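# Good practice for a robot cell that takes workstations apart

These rules are for people who set up a disassembly task at the Ustik bench. They are the part of the Tresdale guide which we use most. Please read them before you load a program, also if you know the arm well.

## 1. Prepare the cell

- Disconnect the power cord and press the start button of the computer once.
- Ground the table and the gripper fingers to the same point.
- Lay the case on its side with the board facing up.
- Set the grip force for cards to 10 N. The value of 50 N is only for metal parts.
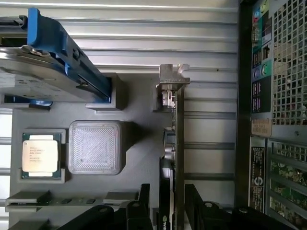
## 2. Define the order of removal

Write the order down before you teach any point. Cards come first, then memory, and the processor comes last. If a card has a retention screw at its bracket, a person removes this screw with the arm in protective stop.

Record each position in the Clelano table, one line for each part. Program 179 reads the lines from top to bottom and does not check if the order makes sense. This is your responsibility.
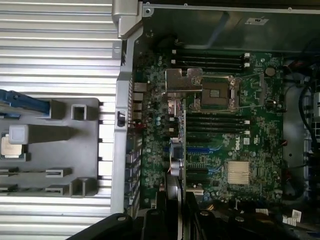

Approach speed is the point where most new users make a mistake. They choose one speed for the full path, and this speed is too high near the board. Use the slow zone for all moves inside the case walls. A board with two groups of memory slots and a card standing upright between them leaves little space for the fingers, so the last part of the path must be straight down. Never turn the wrist inside the slow zone.

## 3. Place the parts

Every part has one fixed place in the tray. Do not put a part on the table, even for a short time, as the slats can damage the contacts. Hold a card by its upper edge and keep it vertical until it is over its slot.

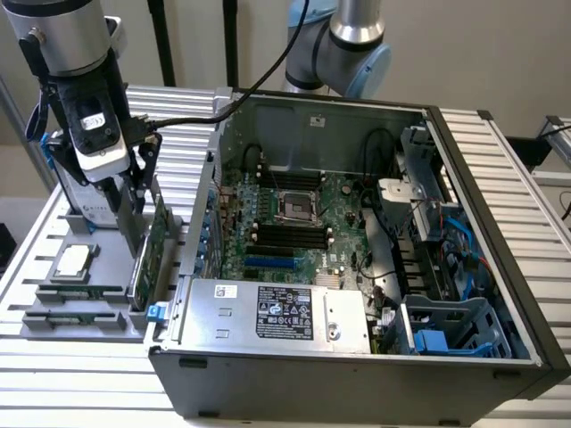
Open the gripper only when the force reading is stable. If the arm stops with error 981, do not pull the part out by hand. Support it from below, then release the fingers from the pendant.

## 4. Before you leave

Move the arm to its home position and save the log under the name of the task. Changes to the force values must be signed in the Mühlbauer book, with the old value and the new one.

Last revision: 2023-01-11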